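Acceptance Criteria

The contract between Clivent and the Bokdale office required that every demonstration be reviewed by a person before it entered the training set. I was the person. The work was done on the second floor, in a room with a door that locked from both sides, and it started at 5 in the afternoon, when the rendering machines were free.

The task was called Ghanem. I never learned why. A two-armed robot, simulated, was to pick up a battery and put it in a holder. An operator in another building wore a headset and moved the arms. Each attempt was stored as joint angles, gripper widths and video, and each one reached my queue with a blank field for the verdict. There were two verdicts, keep and drop. A third, hold, had been removed in April after a reviewer used it for an entire shift.

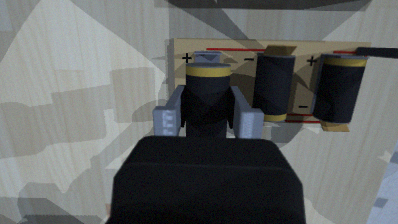
My rules came from a document called Vimitz 4, which replaced Vimitz 3 and disagreed with it on the meaning of a clean grasp. Under the older text, a grasp was clean if the part did not slip. Under the newer one, the part also had to be presented in the orientation of the slot. The holder alternated, so a battery with its yellow band at the top was right at either end and wrong in the middle, and an operator who worked from habit would get the middle slot wrong. I checked the band first, then the fingers, then the path. A grasp that met all three got a keep. I did not mark style. There was no field for it.

By the end of the first month I could tell operators apart. The files carried no names, only a station code, and the station code changed nightly. One operator closed the fingers in two stages. One always paused above the holder before the descent. A third corrected the wrist in small steps, always clockwise, even when the shorter turn went the other way. I kept a list of these habits in a separate file, which was allowed, since the rules covered only the verdict file.

The policy was retrained each night on whatever I had kept. In the morning it ran 40 trials on its own and wrote a report. For a long time the report was dull. The policy dropped things, or pushed the board, or closed on air. Then it began to succeed, and I began to read the trials themselves, although reading them was outside my hours.

In trial 22 the arm paused above the holder before the descent.

I opened my list. The pause belonged to the second operator. I went back through the verdict file and found that I had kept nearly everything from that operator and dropped a great deal from the others, on grounds that were all correct under Vimitz 4. No single decision was wrong. I repeated the review on a sample with the station codes hidden, and reached the same verdicts.
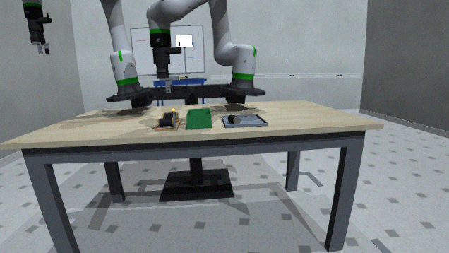

Does a pause count as an error in a demonstration?

Under Vimitz 4 it is acceptable as long as the part stays in the grasp and the attempt finishes inside the time limit. The policy will copy it along with everything else.

I wrote that exchange myself, both halves, for the guidance page that new reviewers receive. The office approved it without changes.

The following night the second operator was absent from the queue. The others were present, the two-stage fingers and the clockwise wrist, and I reviewed them in order. The next night was the same. I sent a note to Clivent asking whether a station had been closed. The answer stated that operator assignments were not part of the reviewer's scope, and reminded me to enter my verdicts before logging out.

I entered them. Then I stayed and opened the new report. The success rate had risen again. In trial 5 the arm took hold of the battery, lifted it, turned the wrist the short way, and stopped over the slot. I watched the timer at the bottom of the player. The arm held still for as long as the operator used to, and then it went down.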